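Maltisine Project: Working Rules for Hand-Held Gripper Recording
Interim progress report to Trasen, second reporting period

Prepared by: Elba Palma, Janidska
Technical review: Jonas Ruchti
Status at close of period: September

1. Purpose of this report

The grant covers the drafting, trial and release of a set of working rules for crews who record manipulation tasks with hand-held grippers. This report states what was completed in the second period, what was changed from the plan, and what remains. Budget figures are in the separate statement sent by Johanna Aebischer.

2. Summary of status

Draft 3 of the rules is complete and in use at the Janidska site. It contains 18 rules in four groups: room preparation, operator practice, equipment checks, and file handling. Draft 2 had 23. Five were merged into others or dropped after crews reported that they could not tell them apart in practice.

Echeverri, the partner site, has received Draft 3 but has not started its trial. Its start moved back by one month while the site finished its own electrical inspection.

3. Work completed

3.1 Trial sessions

Crews ran 291 recorded sessions under Draft 3. Each session was checked against the rules by a second person using a one-page form. Of these, 12 sessions were set aside for breach of a rule in the equipment group. In nine of them the fingertip check had not been signed before the first take. In the other three the marker on the gripper had a lifted corner and the session went on anyway.

Forms were filled in for 100 percent of sessions. In the first period several forms were missing, and the reviewer asked that this be corrected.

3.2 Room preparation

The room rules now cover furniture, floor, drawers and light. The main points in Draft 3 are:

Small objects are picked up from the floor before the first take and between takes. A dropped bottle is a trip hazard for an operator whose attention is on the fingertips.

Drawers and doors start each take in the state written on the task sheet. "Open" means pulled out to the stop unless the sheet gives another position.

Cables that run down walls are fixed at floor level.

Window blinds stay in one position for the whole session. Bujar Vidmar tested partial closing and found that crews kept adjusting it, so the rule names fully open or fully closed only.

3.3 Operator practice

Most of the discussion in this period concerned rooms with more than one person in them. Draft 2 allowed one operator and one observer. In use, this was too strict: tasks at a desk often need a second gripper close by, and the person keeping the log has to stand somewhere. Draft 3 allows two operators and one log keeper, on three conditions. Operators agree out loud who moves first. The log keeper stays out of arm's reach of both. No one walks between an operator and the work surface during a take.
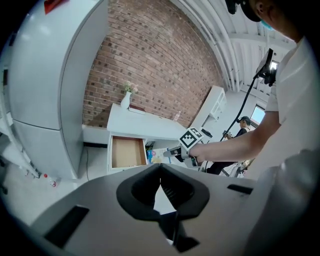

3.4 Equipment checks

The check before each session has been cut to one side of a page. The operator opens and closes the fingertips fully, looks for wear along the closing edges, confirms that the marker is flat and clean, and follows any attached cable from the gripper to its far end by hand. Cables that pass overhead need enough slack for a full arm extension at the furthest point of the task. Seraina Bachmann is rewriting the wear limits, which currently depend too much on the judgment of the checker.

4. Changes from the plan

The plan called for one set of rules for all rooms. We now propose a common set plus a one-page room sheet, kept by each site, listing fixed furniture, light sources and permitted standing positions. The reviewer agreed to this. No change to the grant amount is requested.

The training video has been postponed. Crews learned the rules faster from a supervised session, and the remaining video hours have been moved to the Echeverri visit.

5. Open issues

Wear limits for fingertips (section 3.4) - draft wording due early next period.

Hygiene practice. The rules say nothing on masks, caps or cleaning of grips between operators. Each site follows its own practice. A decision is needed on whether this belongs in the common set or on the room sheet.

Breach handling. Sessions set aside are kept but marked. Echeverri would prefer to delete them. Jonas Ruchti recommends keeping them until the final report is accepted.

6. Next period

Trial at Echeverri, with Elba Palma on site for the first week. Release of Draft 4 after both sites have commented. Trasen is asked to confirm the revised trial start and to name a contact for the hygiene question.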